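Part-Time Room and Stock Tidier, Drendside Household Clearing

Location: Drendside, main floor and two upper rooms
Hours: part time, weekday mornings
Start: November
Reports to: Gerrit Moodley
Apply by: Thursday, October 31, 2024

Drendside Household Clearing sorts, cleans and puts back in order the contents of homes, small offices and storage rooms. Most of our work comes from people who are moving, people who have inherited a full apartment, and landlords who need a unit ready for the next tenant. We have 6 people on the floor now and are looking for one more.

This is a hands-on job. You will spend most of the morning on your feet, and a good part of it bent over or kneeling. If you like taking a messy floor and getting it back to a bare one, you will probably like the work. If you need a desk, this is the wrong posting.

What the job is

You will work with one other person in a room until that room is finished. A finished room has a clear floor, shelves in order, trash out, and anything the client wants kept in labeled bins by the door. We do not leave rooms half done overnight unless the lead says so.

On a normal morning you will:

Pick up loose items from the floor by hand, starting at the door and working in.
Sort them into keep, ask, recycle and trash.
Flatten cartons and tie them in bundles.
Unplug, untangle and coil cables, and tag each one with the device it belongs to if we know what that is.
Wipe down shelves and put bottles and boxes back with the labels facing out.
Sweep and then mop hard floors. Tile gets mopped twice.
Fill in the room sheet before you leave.

The "ask" bin matters more than new people expect. Papers with handwriting, photos, keys, memory cards and anything that looks like it came off a larger item all go in there. The client goes through it with the lead at the end of the job. We would much prefer a full ask bin to a phone call about a missing key.

Medicine

We find medicine in nearly every home: in drawers, under beds, on the floor, in coat pockets. Pills, blister packs, syrups and creams never go in the regular trash and never go down a drain. They go in the gray tub, in their original packaging if there is any. If you find loose pills with no packaging, stop and call your lead. You will be shown how to do this in your first week and Gerrit will check your tub every morning until he is satisfied.

Cables and power strips

Switch the strip off at the wall before you touch anything plugged into it. Do not pull on a cable to find out where it goes. If a client's equipment is running, leave it running and ask. Coil cables loosely and fasten them with the cloth ties, not tape. Tape leaves glue on the cable and clients complain about it.

Who we are looking for

You do not need experience in this kind of work. Past hires have come from hotel housekeeping, grocery stocking and school kitchens, and one came straight from high school. You do need to:

Be 18 or older.
Be able to lift 30 pounds and carry it down a flight of stairs.
Be able to bend, squat and kneel for long stretches.
Read English well enough to fill in the room sheet. A second language is useful, as many of the boxes and labels we handle are printed in something else.
Keep what you see in a client's home to yourself.

A driver's license is helpful but not required. We run a van from the Kikow lot at 7:30 and it does not wait.

What to wear

Closed shoes with a flat sole. Sneakers are fine on most jobs.
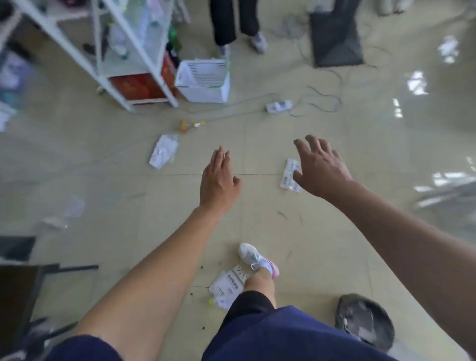 Shorts are allowed in warm weather except on attic and basement jobs, where we ask for long pants. No loose jewelry and nothing dangling from the neck. We supply gloves in four sizes, knee pads and dust masks. If you have your own knee pads and prefer them, bring them.

Pay and schedule

Pay is hourly and depends on experience. Gerrit will give you the figure on the phone before you come in, so you can decide if it is worth the trip. Paychecks go out every second Friday. Shifts are 5 hours with a paid break. You would be scheduled for 3 mornings a week to begin with, and more are usually available from spring on. We do not schedule weekends. When a weekend job comes up we ask who wants it, and it pays time and a half.

There is a paid trial morning before we make an offer. You will work a real room with Rizal Oei, who trains all our new people. Rizal is looking at whether you check before you throw something out, and whether you can keep going at a steady pace. Speed comes later.

After 90 days you get paid sick time and can join the dental plan. We also pay for a tetanus shot if yours is out of date.

How to apply

Send a short note with your name, a phone number, the mornings you can work, and the last job you had. A résumé is fine but we do not need one. Please put "Tidier 1613" in the subject line so it reaches the right inbox. You can also drop a note off at the front counter at Coetzee Storage, next door to our office, any weekday before noon.

We read everything that comes in by the closing date and call people back the following week. If you have not heard from us by the middle of November, the job has been filled. We keep notes on file for six months and do call people from that list, so tell us if your number changes.

If you applied for the Vendell warehouse opening this summer, you are welcome to apply again. Mention it in your note and we will pull up what you sent before.

Questions about the trial morning go to Rizal. Questions about pay, hours and the van go to Gerrit.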